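Back to the beach section

16th July

I went back to the cliffs at Clolleck this week, the first time since October, and spent most of two days at the northern end where the grey mudstone meets the sandstone. It was windy but dry, and the tide was low enough to get round the second headland without climbing.

For anyone who hasn't read the earlier posts, the thing I keep going back to look at is a band of folded and torn-up sediment, up to 4 metres thick, with flat, undisturbed beds above and below it. The usual reading is that it's a slump. Soft mud and sand on a sloping sea bed gave way and slid, crumpling as it went, and later sediment settled over the top. Priya Iwasaki has argued for years that an earthquake set it off. I used to agree with her. I'm less sure now.

The trouble is that a slope can fail without any shaking. If sand and mud pile up quickly, the water trapped between the grains can't get out, the pressure rises and the whole lot becomes weak. To make a case for an earthquake you really want the same layer disturbed at the same level over a wide area, including places where the sea bed was nearly flat. So far I can follow the band for 700 metres along the cliff, then it goes under a grassed-over landslip and I lose it.

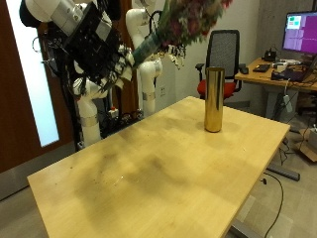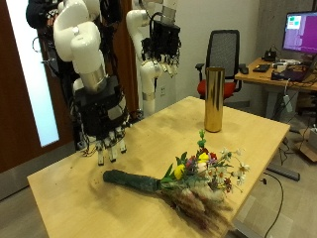 What I did this time was measure fold directions. In a slump the folds tend to lean over the way the sediment was moving, so with enough of them you can work out which way was downhill. I got almost 100 readings that I trust. Most of them point south-west, which fits what Mesfin Araya found from the ripple marks in the sandstone below. A smaller group near the stream points nearly due west, and I don't know what to make of those. It could be a second slide, or the edge of the first one spreading sideways.

I also found some sand dykes, thin sheets of pale sand cutting up through the mudstone. Two of them stop dead at the base of the folded band and one carries on into it. I took notes and a sketch of each but left the hammer in the bag, as that part of the cliff is protected.

Tyyne Lahtinen has offered to look at the thin sections from the October samples, which are still in a box in my hall. I'll post them to her when I've relabelled them - the ink has run on a few. After that I want to try the bay on the far side of the landslip and see if the band turns up again at the same level. The path down is closed at present, so it may have to wait until autumn.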